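Cakitham Neighbours Help Board
Home > House and Bins > Recycling

Lids on or lids off? And do I really have to peel the labels?

Asked by Zewditu Wubshet
Friday, May 1, 2026
2,099 views

Hi all, hoping someone can settle this because my kitchen has turned into a battleground. We moved into one of the Chan Court flats in the winter and I've been doing what I did at our old place, so lids off every plastic bottle, label peeled, rinse, squash, into the recycling. The lids go in a jam jar and then I end up putting the jar's worth in the general rubbish, which feels wrong every single time.

My husband says all of that is out of date and you just chuck the bottle in with the lid on. My neighbour says lid on but NOT squashed. The leaflet that came through the door has a drawing of a bottle on it with no lid at all, but the drawing has no label either so I don't know what I'm meant to take from that!

Also some of these labels are glued on like they're holding the bottle together. I spent ten minutes on a fizzy water one last night with a butter knife and I've still got bits of it on my sleeve. Does it matter? We get through a lot of bottles (two teenagers, one of them plays football) so I'd love to stop doing any steps I don't need to.

One last thing, if a bottle still has a dribble in the bottom, is that a problem or am I being fussy?

3 answers

Mohsin Lashari
Marked helpful by 234 people

Your husband wins this one, sorry! Lids on. I used to do the jam jar thing as well and I had to retrain myself. A loose lid is so small that it tends to drop through the gaps in the sorting machinery and get lost with the grit and broken glass, whereas if it's screwed on it travels along with the bottle and gets separated later when everything is chopped up and washed. The lid floats and the bottle plastic sinks, or it might be the other way about for some kinds, but either way they come apart.

My routine, for what it's worth:

Empty it properly. A dribble of water is fine. A dribble of milk in August is not fine, ask me how I know.
Quick swish, and I use the washing-up water once the plates are done.
Squash it, then lid back on while it's still squashed so it doesn't puff up again.
Leave the label where it is.

On squashing, your neighbour isn't making it up, some areas do ask for bottles whole because flat ones can get mistaken for paper on the belt. Ours takes them squashed. If you do it from the sides and don't stamp it into a pancake you'll be all right anywhere.

The only labels I take off are those full plastic sleeves that go right round from top to bottom, and only if they've got the perforated strip. If there's no strip I leave it alone. Life's too short for the butter knife.

Kidus Negash

just put it all in, they sort it at the other end

Abenezer Asfaw

Mostly agree with Mohsin, but a warning for the flats. Chan Court has the shared bins round the back by Vatwood Lane and they're stricter than the wheelie bins on the houses. Don't bag it! I put ours out in a tied carrier bag for weeks and the whole lot was getting left behind with a sticker on. Loose in the bin, that's all they want.

Trigger sprays confuse everybody too. Kitchen cleaner bottle, yes, trigger head and all. Hand soap pump, take the pump off and bin it, there's a metal spring inside. And nothing that's had engine oil or paint in it.

I keep a little round bin by the back door just for bottles and empty it when I go down for the post. Much better than the heap we had on the worktop.

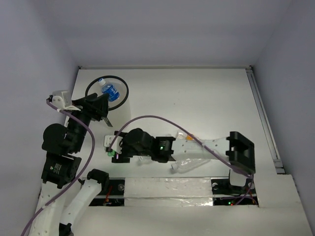
Page 1 of 2

Bottle in the bin, cap on, label on. Zewditu, if you've got a jar of lids saved up already, don't throw them out yet, ask at the Pameso shop counter. They were collecting them last year and I don't know if they still are.

Reply | Mark as helpful | Report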